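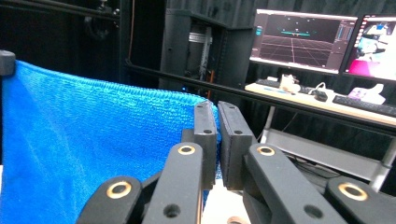

Blue microfiber towel over the bar, one corner pinched.

Spanos Towels and Tabletop – README

What this is

Notes and records on hanging, straightening and folding towels, plus a smaller set on the bare table. The collection holds 1334 records. Pui-shan Liu started the list and I inherited it in September, along with a folder of opinions on what counts as "neatly hung." I don't share all of them.

Read this before you use any of it to make claims about laundry, housekeeping or fabric in general. I have my doubts about most such claims, including a few that used to be in this file.

What is in it

records.csv – one line per attempt
towels.csv – one line per towel, with size and wash count
surfaces.csv – bar and table notes
comments.txt – remarks from the people who did the labeling, lightly trimmed

The fields in records.csv are towel_id, surface, start_state, end_state, labeler and note. Start and end states are one of: draped, bunched, flat, folded, dropped. "Draped" means some fabric hangs on both sides of the bar. It says nothing about whether the edges line up, and I would like people to stop reading it that way.

Towels

Microfiber is most of the set. It is light, it clings to itself, and it slides off a smooth bar when more of it hangs on one side than the other. Cotton towels behave differently and there are too few of them here to say how differently. An earlier version of this README said the results "should carry over to cotton." I took that out. No one had checked.

Wash counts come from a sheet taped inside a cupboard door. Treat anything above 10 as a guess.

The Imetti towels were bought as one batch and still differ in length. Use the measured size in towels.csv, not the size on the packaging.

The end_state problem

Two people labeled each record. Where they disagreed, the first label was kept, which is a poor rule, and I have left it alone only so that old numbers can be compared with new ones. Most of the arguments are over bunched versus draped. A towel with one corner pulled up can honestly be called either.

For a random sample of 500 records there is a third label, by Yao-tsung Siu, in the column label_3. If you only have time for one part of the set, take that one.

The table 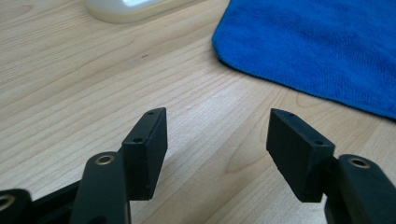
Aldana Insaurralde: I'd drop the table records from the main count. Folding on wood grain like that is a different job from hanging, and the labels were written for the bar. "Flat" on a table could mean smoothed out by hand or just landed that way. We never settled which.

She has a point, and I have half followed it. Table records are still in the file, with surface set to "table," so filter them out if you want hanging only. The tabletop is light wood with a visible grain. Whether the surface matters to how a towel folds is something people keep telling me with great confidence – I have yet to see a comparison.

Known faults

- 5 towel IDs were used twice. The second use has a "b" on the end.
- Blank notes mean nobody wrote anything. They don't mean the attempt went well.
- "Dropped" was added late. Earlier drops are probably under "bunched."

Changes

Corrections go to Abundio Cortés. Please send the record line and what you think it should say. "The labels look off" has been received and agreed with.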